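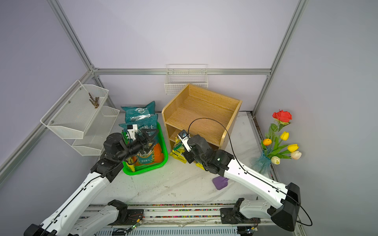
October is when I finally face the potting corner. All summer I just drop things there on my way in from the beds, and by the time the first cold night comes along the seeds are on the floor, the little shovel has wandered off and I'm opening a new bag of soil while an old one sits behind it. So this month's item is about tidying up the small stuff (the big shed is a job for braver people than me!).

I start with seeds, always. My packets live in a plain wooden shelf unit, the kind with open cubbies, and they slide out if you so much as look at them. I pull everything forward, check the dates and make two piles: still good, and probably hopeless. The hopeless ones get a last chance on a damp paper towel before I toss them. I had 100 percent luck with some very old Sirnura marigolds that way, so you never know.
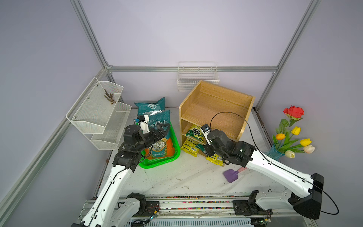

Soil, and where to put it

Bags of potting soil are awkward. They slump, they leak, and they take up the exact spot you wanted for something else. A 3-liter bag is a nice size for indoor pots, though, and it stands up pretty well in a plastic basket. Mine is bright green and I love it. I like a basket with holes in the sides, so any spilled soil gets shaken out over the compost and not over my socks. When I need the basket for something else, the bags go up on top of the shelf, leaning against the wall, and that works fine too as long as they're folded shut at the top. I use a clothespin. The Pellutell clips I bought last year were cute but they snapped the first week.

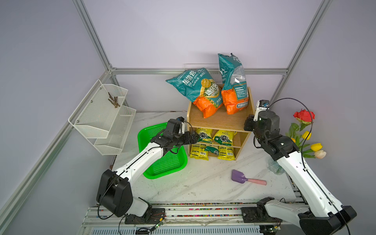 Meron Alemayehu wrote in to say she gave up on baskets and tips all her soil into a lidded bucket, one mix per bucket, with the front of the bag cut out and taped on so she knows what's inside. She gets 600 grams into each of her small pots and says scooping is a lot easier from a bucket than from a floppy bag. I'm tempted, Meron! My only worry is the lid, which I would lose by Thanksgiving.

The seed packets go back in last, once the soil has found its place and I've wiped the shelf down. Tall ones at the back, anything I want to sow early right at the front of the lower cubby where I'll trip over it.

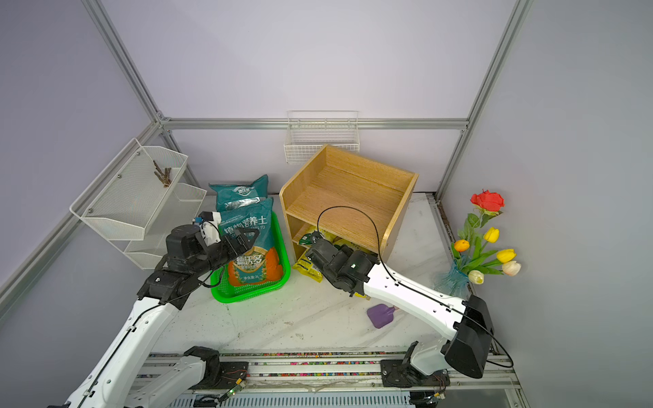 Twigs and other odds and ends

Keep your twigs! I save a bundle of thin brown ones every fall for propping up seedlings, and a wire rack on the wall is a great home for them. They stay out of the way and the air gets through. The Degefa sweet peas climbed mine quite happily this spring. I keep the other tier of the rack for labels and string, when I can find the string.

If you have spare packets after your own cleanup, bring them along to the Proltau seed swap table. I'll be there from 2 p.m. with far too many marigolds.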